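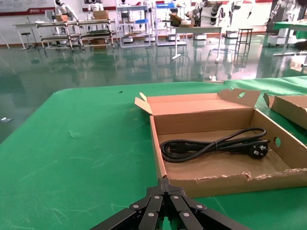 Power cord, coiled and tied, in an open corrugated tray on a green-covered worktable.

Plolness Revises Packing Specification for Loose Power Cords

Sunday, February 28, 2021 — Plolness, a supplier of packing services to equipment makers, has issued a revised specification for power cords shipped separately from the units they belong to. The specification is designated Wivik and replaces the bagged-cord procedure used at the company's Cemorley workshop.

Under Wivik, each cord is wound into an elongated oval bundle and held with a single short tie near the middle of the loops. The molded plug is left outside the tie and placed at one end of the bundle, with the prongs clear of the loops. The cord is then laid flat in a shallow corrugated cardboard tray. Cord and plug can both be inspected from above before the flaps are closed.

Trays must have a hand hole in the side wall. Minor fraying of the cardboard along an upper or lower rim is classed as cosmetic and does not require replacement of the tray. A tray with a split corner, a crushed side wall or a tear that reaches a hand hole is to be withdrawn.

The specification sets a minimum inside bend diameter of 6 centimeters for all cords covered. The tie is closed by hand, tight enough to hold the loops together when the bundle is lifted by one end, and must not mark the jacket. Wire ties with exposed ends are not permitted.

Packing is carried out on covered worktables. The covering is to be kept flat enough for a tray to sit level — light creasing and surface scuffs are acceptable — and is to be wiped down at the start of each shift.

A trial of the procedure was completed on 500 cords over 19 working days. Average packing time was around 40 seconds per cord, including inspection. Two cords were returned to the table for rewinding.

"The old procedure allowed the plug to be pushed into the middle of the bundle, and the prongs could press against the jacket in transit," said Digby Sutcliffe, packing engineer at Plolness. "The new layout fixes the plug position. The inspector looks at the same end of the tray each time."

The first customer to receive cords packed to the new specification will be Eichhorn, with deliveries scheduled for April. Existing bagged stock will be shipped as is until used up. Customers who require the earlier packing for an open order should state this in writing to their Plolness account contact before the order is released.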